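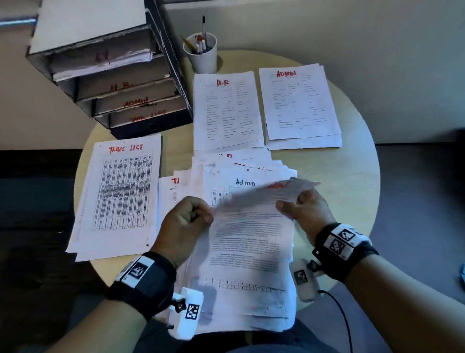 Reltadard Manipulation Test Group

Reltadard completes first comparison of grippers for office paper handling

March 20, 2019 – Reltadard has finished the first round of a side-by-side trial of two robot grippers on ordinary office paperwork. The trial ran through February at the company's test lab and compared the Cloto two-finger gripper with the Dokau suction head, using the same arm and the same controller for both.

The task was sorting. Mixed printed sheets had to be picked from a pile, read for their heading and placed with the matching stack: H.R., Admin or task list. The headings are written by hand in red or black, and the stacks are left uneven, as they would be on a working desk.

Each gripper made 500 pick attempts. The group also recorded people doing the same job by hand, seated at a round table with a desk organizer and a cup of pens. The sorter wears a black band on each wrist with square coded markers, so that hand position can be compared with the path of the arm.

The Dokau head was faster on flat sheets at the top of a stack. It had more trouble with curled corners, and it picked up double sheets more often than the Cloto gripper. The Cloto gripper was slower to start each pick but held on better once a page was off the pile. Neither gripper handled a sheet that folded over on itself as well as a person did.

"People use both hands for this and change their grip all the time," said Esko Harju, who leads the test group. "One hand pinches the side of the page and the other lifts the top so it can be read. We had been testing with one arm. The next round will use two."

Placing sheets into the compartments of the organizer was tested separately, with 123 attempts per gripper. The Cloto gripper did better here. The Dokau head needs clearance above the page and touched the shelf over it on many of the attempts. Dokau has supplied a lower-profile mount, which will be fitted before testing starts again.

The trial also covered camera placement. A camera mounted at head height gave a better view of the headings than one fixed to the arm, which lost sight of the page during the lift. Both positions will be kept for the second round.

A test report of 11 pages, with settings and results for each gripper, is available on request from the Reltadard office. The second round will be held at the same lab and will add a third gripper from Konstantinidis.

Press contact: Esko Harju, Reltadard Manipulation Test Group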